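4.2 Rules for accepting simulated episodes

The rules in this section were written for the two-arm tabletop tasks of the Skallow set. An earlier version, used until September, asked the reviewer only to mark an episode as good or bad. Akgül and Dankwa reviewed the same 886 episodes separately with that version and disagreed most often about contact. One of them accepted a gripper that passed a little into a soft object, and the other rejected it. We therefore replaced the single mark with 11 written checks, of which nine can be run by script and two need a person.

The two manual checks concern grasp and clearance. For the grasp check, the reviewer stops at the first step in which the task object is reported as held, and compares the report with the camera view. For the clearance check, the reviewer looks at the idle arm and asks if it stays away from objects which are not part of the instruction. Figure 6 gives a camera view of the kind used in both checks. The yellow, lemon-shaped object is at the fingers of the right gripper, while the left gripper is on or just above the striped cloth. From one view it is difficult to say which of the two, so the contact log must be read together with the image.
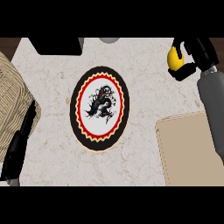

Figure 6. Camera view from a two-arm tabletop episode, with an oval plate between the two grippers.

Who decides when the contact log and the reviewer do not agree? The episode goes to a second reviewer who has not seen the first decision, and if the disagreement remains, it is left out of the released set and kept in a separate folder with both comments.

We considered a vote of three reviewers, as it was done in the Jusbridge guideline, but with 16 task families the cost was too high for our group. Ayaaba also noted that a vote hides the reason of the disagreement, and this reason is often a fault in the collision model of one object.

Each rejected episode keeps its scene seed, the version of the checks and the name of the failed check. The version number is necessary for comparison, as a stricter clearance limit changes the acceptance rate even when the policy is the same.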